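Ticket: GPS track stops recording partway through hike
Status: Resolved
Opened: 19 Jun 2018
Device: Altar handheld, firmware from April
Route: Kerkville trailhead to Skelov hut, out and back

Reported problem: track log ends 11 km into the route. Unit stayed on and kept showing position. Waypoints saved after that point are present, but the track line is missing for the rest of the day and for the return leg.

Checked first: batteries, satellite reception, free space on the card. All normal. Recording interval was set to one point per second. The active log holds 2000 points before it has to be archived, and auto-archive was off.

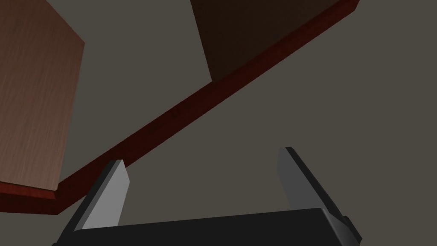

Changed the interval to 30 seconds and turned auto-archive on. Cleared the active log after copying it to the card. Restarted the unit.

Second test on the Ingvarsson loop, same pack position, same batteries. Track saved complete, more than 11 hours including the lunch stop. The line cuts corners on the switchbacks - expected at this interval.

Open item: the missing section from the first trip can't be recovered. The user rebuilt it by hand from waypoints and the paper map. Distance for that leg should be treated as an estimate.

Settings survive a battery change. They do not survive a factory reset - check both before the next trip.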